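Two arms, a row of tubs and a great deal of soap: Karnon's open day at Stokbridge
August 5, 2020

I had been promised the future and was given a visitor's lanyard and a seat by the radiator. Karnon has a unit on the trading estate at Stokbridge, where it gathers examples for a learning system called Drokero. Once the tea had gone round we were let in to see the sorting station, and I forgave them the car park.
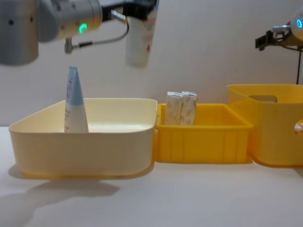
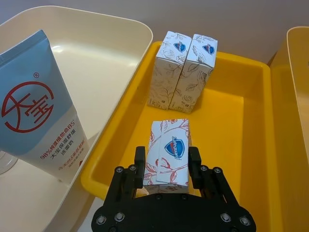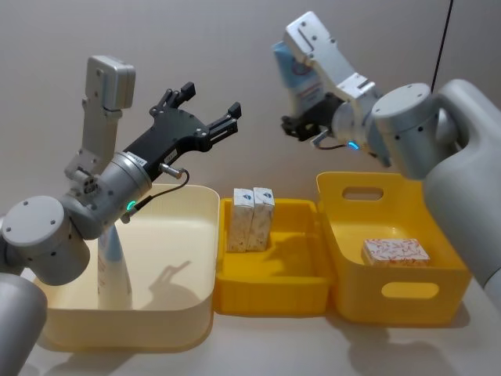

The sorting station at Stokbridge: toiletries, plastic tubs and the Drokero grippers. The middle view is from the gripper's end.

The idea is easily told. A person steers the arms through a small chore, such as putting a soap box in the yellow tray, and everything the cameras and joints report is saved. That makes one example. Then the tubs are muddled up and it all starts again. Karnon wants 3,000 of these before it trains anything. On the morning of my visit the board by the door said 236, in marker pen.

I asked whether that was a lot of soap. It is, I was told, the same soap.

What surprised me was how much of the job is fussing. A tube of face wash standing on its cap is one problem and the same tube leaning on the side of a tub is another, and the system has to be shown both. Boxes are kinder, having corners, until two are parked side by side and the fingers want a gap to go down. The people steering get fast and tidy after a week, and this is apparently a nuisance, as Drokero then learns nothing about putting a bad grab right. They are now asked to leave in the fumbles. I have waited my whole working life for that instruction.

Visitors could have a go after lunch. I was given 12 minutes on the practice rig and produced three examples, one of which was marked "keep". The other two went in a folder I wasn't shown.

Hidayat, the firm that checks the recordings, had a table in the corridor with a laptop and a bowl of mints. Their work is to watch every clip and write down where each grab starts and ends – they looked as you would expect.

There is another open day planned for later in August. Bring a jumper, and park on the road.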